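Budget 2025: Was ich mir für die Roboterecke kaufe (und was erst mal nicht)

12/15/24

Seit drei Wochen liegt bei mir auf dem Schreibtisch ein Zettel mit durchgestrichenen Zahlen, und heute ist er endlich so weit, dass ich ihn abtippen mag. Es geht um meinen ersten eigenen kleinen Roboterarm! Ich freue mich wie ein Kind, muss aber auch ein bisschen rechnen.

Obergrenze sind 2000 Euro. Darin muss alles stecken: Arm, Greifer, Kamera, Tisch, Kabel, Kleinkram. Den Rechner habe ich schon, der zählt nicht mit (sonst wäre das Ganze gleich wieder vorbei).

Der größte Posten ist natürlich der Arm. In der engeren Wahl waren zuletzt der kleine Clemine und ein gebrauchter Thakur aus einer Laborauflösung. Der Thakur ist wunderbar steif gebaut und war verlockend, nur hätte ich für die Steuerung noch einmal extra zahlen müssen, und die Ersatzteile muss man sich zusammensuchen. Der Clemine kostet 987 Euro mit Netzteil und einfachem Zweifingergreifer, und die Gelenke kann man einzeln nachbestellen. Damit war die Sache für mich entschieden.

Dazu kommt eine Weitwinkelkamera fürs Handgelenk, 58 Euro. Da hatte ich erst etwas viel Teureres im Warenkorb, mit Tiefenbild und allem. Ich habe es wieder rausgeworfen. Für das, was ich im ersten halben Jahr vorhabe, reicht ein normales Farbbild, und wenn nicht, rüste ich nach. Die Halterung drucke ich selbst, für Filament und Schrauben rechne ich mit rund 50 Euro.

Was übrig bleibt, geht in einen ordentlichen Tisch und in eine Rücklage. Ein wackeliger Tisch macht jede Kalibrierung kaputt, das habe ich in der offenen Werkstatt in Gresedcombe gründlich gelernt – dort stand der Arm auf einem Campingtisch, und jedes Mal, wenn jemand vorbeiging, wanderte alles ein Stück.

Bis das Paket kommt, übe ich in der Simulation. Ich benutze dafür Trullomum, das läuft auf meinem alten Rechner erstaunlich flott, und man kann den Blick der Greiferkamera gleich mit ausgeben lassen. Für die Planung ist das Gold wert! Ich probiere verschiedene Brennweiten aus, bevor ich Geld ausgebe, und sehe sofort, wie viel vom Bild die Finger verdecken und wie viel Tisch noch übrig bleibt.

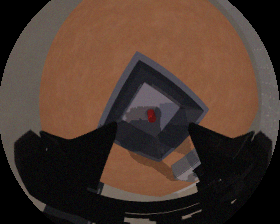 Blick von oben durch den offenen Greifer in der Simulation, im Behälter ein kleines rotes Teil.

Die Finger nehmen unten ganz schön viel Platz weg. Ich überlege deshalb, die Kamera ein Stück höher zu setzen, was wieder eine längere Halterung bedeutet. Kostet fast nichts, muss aber stabil sein. Ein offener Kasten in der Art kommt auch auf die Einkaufsliste, am liebsten mit hellem Boden.

Noch offen:
Not-Aus-Schalter, da vergleiche ich noch
Tischplatte, Buche oder Multiplex
Ersatzfinger für den Greifer, gleich mitbestellen oder selbst drucken?

Bestellt wird im Februar, vorher ist das Konto wegen Weihnachten sowieso beleidigt. Wer den Clemine schon auf dem Tisch stehen hat: Schreibt mir bitte in die Kommentare, wie laut er ist. Meine Wände sind dünn.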